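Let the Old Poems Ramble

By Florêncio Fonseca
April 12, 2018

I spent most of March with a medieval verse romance in my coat pocket, and I want to argue for the thing most readers complain about in these poems: the wandering. The knight sets out to rescue his cousin. By the second page he has met a ferryman, agreed to a duel he has no reason to fight, and stayed a week in a castle where dinner gets more lines than the duel does. The cousin waits. I love this!

When I first taught one of these romances at Hendeck, I used a shortened school version. It ran to 81 pages, and it kept all the fights. My students read it quickly and politely and had almost nothing to say. The next year I gave them a fuller translation, 552 pages with the notes, and the room woke up. They wanted to talk about the hermit who won't stop asking about the weather. They argued over whether the lady at the ford was joking. One student, Barkelel-born and raised on her grandfather's stories, said the detours sounded like him telling a story he didn't want to finish, and I have stolen that remark for every class I've given on the subject.

These poems were heard before they were read. Somebody stood up in a hall, with people eating and dogs under the benches, and had an evening to fill. A listener who missed the ferryman could come back in for the dinner. Read that way, the repetitions stop looking clumsy. When the poet says for the third time that the knight's horse was tired, he is catching up the man who just walked in, and I find that wonderfully considerate.

I know the case on the other side. Ait Brahim's essay on plot in the old romances, which I admire and have underlined half to death, says the long middle sections are padding and that a good editor would have saved the poets from themselves. Some of them, sure. There is a list of gifts in the poem I carried that goes on for 61 lines, and I skipped it twice. The third time I read it out loud in my kitchen and it was terrific - all those hard consonants, cups and cloaks and saddles, banging along one after another.

So read one whole, and out loud if you can stand it. Skip if you must, then go back.
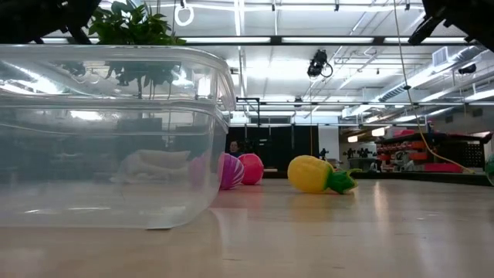
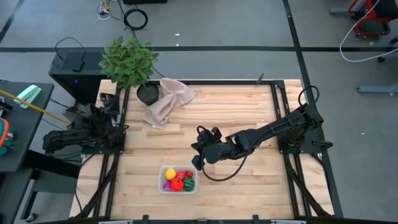
Where to start

Pick a translation that keeps the line breaks, even if it gives up the rhyme. The Flukonley paperback does, and its notes sit at the foot of the page where you want them. Begin with the arrival at the first castle and don't worry about who everyone is. The poet will tell you again in a few minutes.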